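Rirkolus Robotics Lab
Thread: Revised good practice for two-arm work at the peg board, in force from Monday.

1/ These rules apply to every operator and every visitor at the bench. They replace the notice issued in May.

2/ Before the arms are powered, the board shall be set within reach of both hands. Cables shall be checked along the full length of each arm.
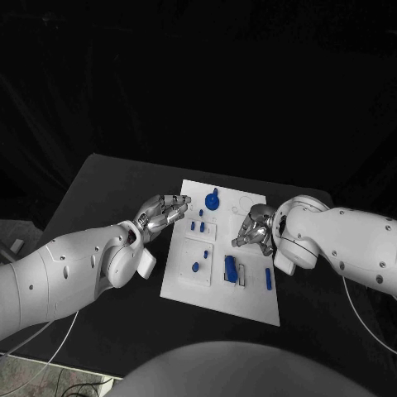 Both hands over the task board at the Rirkolus bench.

3/ Speed near the board is limited to 110 millimeters per second. Within the last stretch above a part, the limit is 90.

4/ One arm works while the other holds its position. An exception must be entered in the log before the run begins.
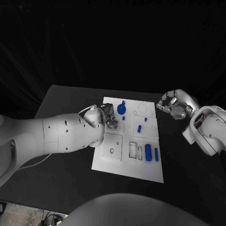 May an operator reach in to straighten a part during a run?
Only after a full stop has been called and confirmed by a second person.

5/ A run in which a part is moved by hand shall be marked as assisted. It may not be counted with unassisted runs in any report.

6/ Logs are kept for 3000 runs and then archived. Failed runs are kept on the same terms as successful ones.
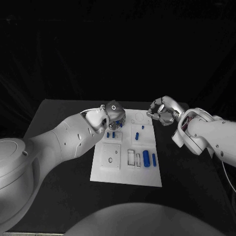 Ilze Laur replied that the second person should also sign the log, and asked for this to be stated in writing. We agree. The signature is required with immediate effect.

7/ Arms with open casings may be run only with the approval of the bench lead. Approval lapses at the end of the shift.

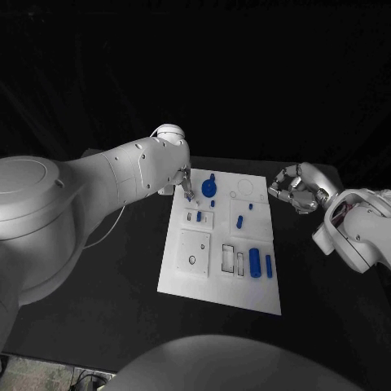

8/ After the last run, both arms return to rest and power is removed. Blue parts are checked against the Dovberg list before storage.

9/ Comments on the revised rules may be posted under this thread until Monday at noon.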